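How to clear a stuck print queue (and stop it sticking again)

Reading time: 4 minutes

Print | E-mail this page

If you look after the computers in a family, or in a small office where you once admitted to knowing what a driver is, you will have met the stuck print queue. Somebody sends a letter to the printer and it doesn't come out, so they send it again, and then four more times for luck, and by the time you get the phone call there's a long line of jobs all waiting behind one that refuses to move. I've had one at Faltudside with 72 documents in it, every one of them the same parking form.

The good news is that it's nearly always put right in a few minutes, and you don't need any special software. These steps are for Windows. You'll need to be signed in with an account that is allowed to make changes, so if yours isn't, go and find the person whose account is before you start, and put the kettle on while they look for the password.

First, try the polite way. Open Settings, go to Bluetooth & devices, then Printers & scanners, click on the printer and choose the option to open its queue. Right-click the oldest job and pick Cancel. Give it a full minute. Sometimes the job says "Deleting" and then goes, and everything behind it comes pouring out, in which case cancel the duplicates quickly before you lose half a ream of paper.

If it says "Deleting" and carries on saying it, turn the printer off at its own button and leave it off for now. Then close any program that was trying to print, saving your work as you go.
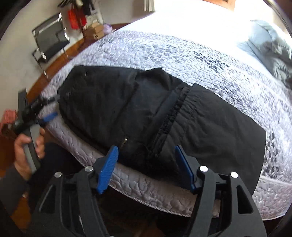 Filed under: Printers and Scanners

Now for the part that sounds more alarming than it is. Windows has a little background service called the Print Spooler, and all it does is hold documents until the printer is ready for them. We're going to stop it, empty its cupboard and start it again.

1. Press the Windows key and R together, type services.msc and press Enter.
2. Scroll down to Print Spooler, right-click it and choose Stop. Leave that window open, as you'll be coming back to it.
3. Press Windows and R again, type %windir%\System32\spool\PRINTERS and press Enter. If you're asked for permission, say yes.
4. Delete the files inside that folder. Please don't delete the folder itself! I did that once on a Saturday and made myself a much longer afternoon.
5. Go back to the services window, right-click Print Spooler and choose Start.
6. Turn the printer back on, let it finish its grumbling, and print one short page from Notepad.

If the short page comes out but your original document jams the queue again, the trouble is probably in the document. Our worst offender was a 410-page manual with a scanned picture on every page. Printing it in smaller batches did the trick, and so did ticking "Print as image" under the Advanced button in the PDF reader, though that was a good deal slower.

If even the short page won't print, look at the connection next. Wireless printers can pick up a new address when the router restarts, and the computer goes on sending things to the old one. Remove the printer in Settings and add it again, and do check you haven't got two entries for the same machine, one of them marked "Offline". Make sure the live one is your default.

Do let people know, too, that pressing Print a second time won't hurry the first one along. I've a note saying so taped above ours, and it works on most of them.

Print | E-mail this page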